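Hi Yaneth,

Second progress update on the Bratthorpe oral history project, covering everything up to the end of February. It's been a busy stretch and mostly a good one!

### Interviews

We've now recorded 130 interviews, and the last batch was a real treat. Selim Polat spent most of the month out at Jirkgate talking to people who worked at the old cannery, and he came back with stories I'd never heard in all my years living here (there was a staff choir, and it apparently had a fierce rivalry with the one at Oltberg). A few families have lent us letters and pay books too, so I've set up a proper sign-out sheet for those.

Transcribing is slower than I told you it would be. I'd planned on two hours of typing for every interview and that was wishful thinking – the ones with lots of place names take me a whole day. We've got 952 pages finished and checked, and 632 of those have gone back to the people interviewed for their okay.

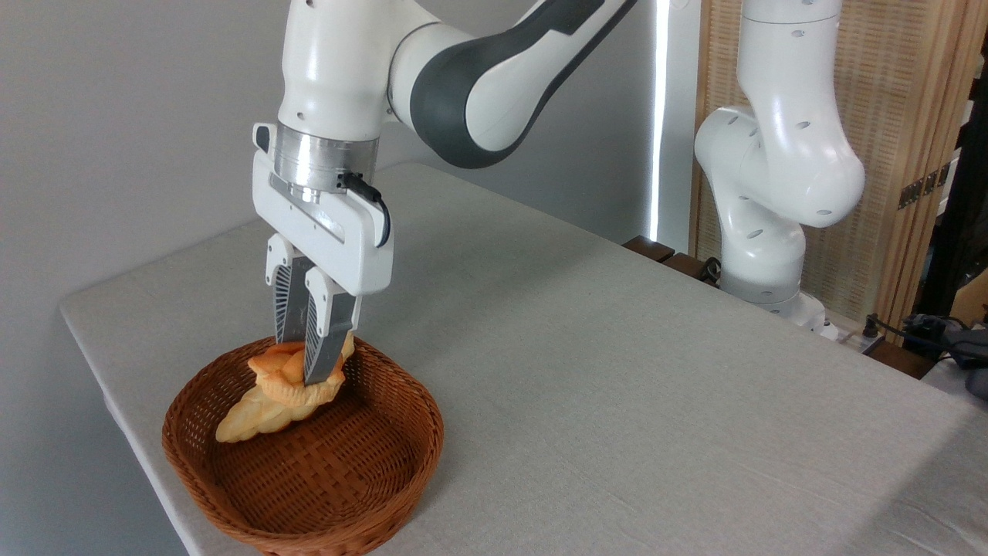

The other hold-up has been the Turkish-language recordings from the Akyol neighbourhood. Selim can follow them fine but he'd rather not be the only set of ears, and I agree with him. I've asked for quotes from two translators and will send you both when they come in.

### Money

We're under on travel and a bit over on postage. I'd like to move what's left in the travel line across to translation, if you're happy with that. No change to the total. Could you let me know by email so I've got it in writing for the file?

### What's next

- Finish the Jirkgate transcripts
- Pick the translator and get the first Akyol tapes over to them
- Start on the listening booth for the library, colour scheme still to be argued over
- Chase the last of the consent forms

The library has offered us the front window for the launch as well, which I said yes to on the spot. I'll send the draft panel text once Selim's been through my spelling of the street names.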